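## Berkberg - "Skarkthorpe" video and EP: quick FAQ

Getting the same questions every day so putting the answers here. Will add more when theres time.

**When's the video out?**
9th December. Lyric version is up already, full one follows at midnight.

**Who's on the track?**
Berkberg on verses, Amparo Bedoya on the hook. Beat by Feron. Thérèse Gill did the strings at the end - real ones, not samples.

**Is it on the EP?**
Yes, track 3 of 7. Slightly longer cut, second verse is different.
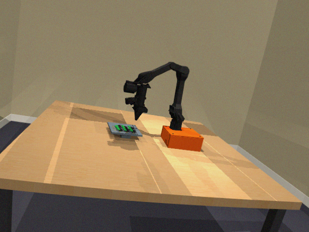 *Black arm, orange base, wooden tabletop. Computer render.*

**Who directed?**
Brayden Simard. Same as the last two. Edit by Audrey-Anne Després.

**Vinyl?**
2,000 copies, one pressing. Pre-orders ship first. No signed ones left, sorry, please stop emailing.

**Clean version?**
Radio edit goes up with the video. Petrenko remix is explicit only.

**Tour dates?**
10 shows in June. Cities not confirmed so can't say. Mailing list gets first go at tickets.

**Can I use the beat for a freestyle?**
Fine if you're not selling it. Credit Feron in the title. Anything paid, write to Tanner Bélanger first - allow a week for a reply, he's got a big backlog at the momnet.

**Where's the album?**
Being mixed. No date yet.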